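Good evening, everyone, and thank you, Angus, for that very kind introduction, and for moving the chairs. (Wait for people at the back to sit down. Check the microphone.)

I said yes to this talk back in October, when it felt a very long way off, and I've been worrying happily about it ever since. My subject is what to do with a parent's papers, and by papers I mean all of it – the letters, the bank statements, the recipes on the backs of envelopes, and these days the great heap of things that only exist on a computer somewhere in the spare room.

My mother lived in Drukirness for most of her life and she kept everything. When my brother and I cleared the house we found 129 letters from her sister in Rinham, tied up by year with kitchen string, and a biscuit tin of receipts going back to before I was born. I cried over the letters and I'm afraid I also cried over the receipts, which surprised me. (Pause here. Don't rush this bit.)

So, the first thing I'd like to say is that you don't have to start at once. Unless there's a house sale pressing, put the boxes somewhere dry and leave them until you feel able. The bank and the tax people will want certain things early on, and there's a list of those on the handout, but a box of postcards can wait a year and come to no harm.

When you do begin, begin with the dull boxes. I started with the love letters, like a fool, and got through four in an afternoon. Gas bills are much better for getting your hand in. Have one pile to keep, one to shred and one for ringing your brother about, and don't let the third pile get taller than the kettle.

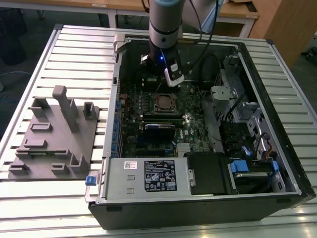
PART TWO: THE OLD COMPUTER

Now we come to the part people ask me about most. A desktop like this Dell can hold twenty years of somebody's life, and it's so tempting to get it out of the house along with the broken toaster. Please don't, not yet! The photographs, the emails and the half-finished family history may all be on the drive inside, and a decent repair shop can often copy them off for you even when the machine won't start.

(Ask for hands: who has an old computer in a cupboard? Let them laugh.)

My mother's held 588 photographs, and a good many of them were of the same cat. Medve was his name, and he was an enormous, cross, wonderful animal. I kept every one. I also found a letter she had typed to the council about the bus shelter, with 2 versions, one polite and one very much the other kind, and I read the second one aloud at Christmas.

Do make a second copy of whatever you save, and give it to someone who lives in another house. Write on the outside what it is, with a name and a year.

(Tea at this point if we're running late. Otherwise carry on to letters and who should have them.)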